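Slide 1 – good evening, and thank you all for coming out. Pause here, let the people at the back find chairs. Say how nice it is to be back in Brullel, and that the tea was lovely.

Start with the jar. Hold it up. This is the plum chutney my family made every October, in a kitchen where you couldn't see across the room for vinegar steam, and for years I thought that was simply how chutney came into the world. Then I started selling it at Vurnullow market and had to learn all sorts of things I'd never wondered about, such as why one batch sets and the next one pours.

Slide 2 – the fruit. Don't rush this, people always have questions. Slightly underripe plums hold their shape better, and I like a few sharp apples in with them. Stones out before weighing, please! I lost a whole batch that way in my first year and I still wince.

Slide 3 – the long simmer. Mine takes 2 hours in the wide pan, sometimes a good bit longer if the plums are juicy. Drag a spoon across the bottom and see whether the gap stays open for a moment. Mention the onions here (I forgot at Chamoun and had three people come up afterwards asking where they'd gone).

Slide 4 – growing. When the Gukance farm shop asked for 200 jars I said yes before I'd done the sums, and then sat down rather suddenly. We did it in batches of 21, which is what my pan will fill, with every windowsill in the house taken up.

Last slide – where it might go next. I do get asked whether I'd ever want chutney made on a bigger scale, and my answer changes with the weather. Labelling is the part I'd hand over tomorrow. Give me a long green belt like this one, with its silver rail down the far side, and I'd happily send jars along it all afternoon. The stirring I'd keep for myself, I think. Then questions, and tasters on the side table – crackers are in the blue tin.
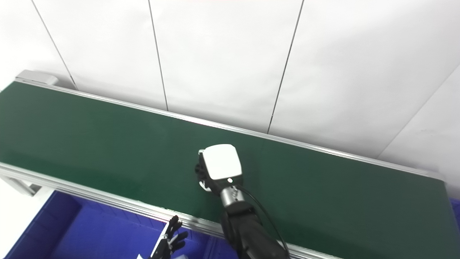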